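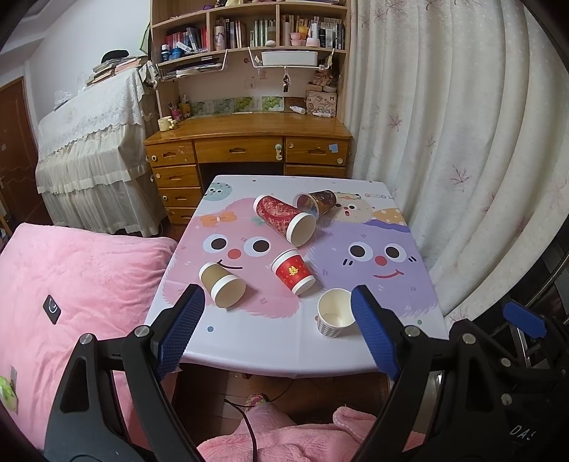
BURNPORT, January 20, 2024 - Amavard has started gathering everyday examples for Skarkesia, its learning system for robot hands, and the first job on the list is picking up paper cups.

Over the next 30 days, people taking part will work at home with a hand-held gripper, handling cups on their own tables. Every try is recorded from the gripper's point of view, and the system learns from those recordings how to reach, close and let go.

"A cup lying on its side is a whole different problem from one standing up, and we want plenty of both," said Imelda Catacutan, who leads the project. "Real homes have patterned tablecloths, full bookshelves, curtains, blankets. We love that - it's the stuff a robot will have to deal with!"

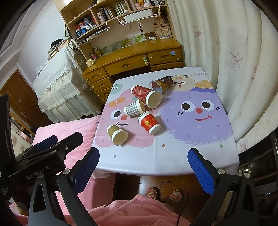

The team has 231 recordings so far. Each is checked by Alfredo Manalastas or Estela Leiva before it goes into the training set, and fumbled grasps are kept and labeled along with the good ones.

Paper cups are the first of three groups of objects. Bowls and folded cloths come next, with results from all three due in October.

Households in Burnport that would like to take part can write to Shiela Javier at the Amavard office.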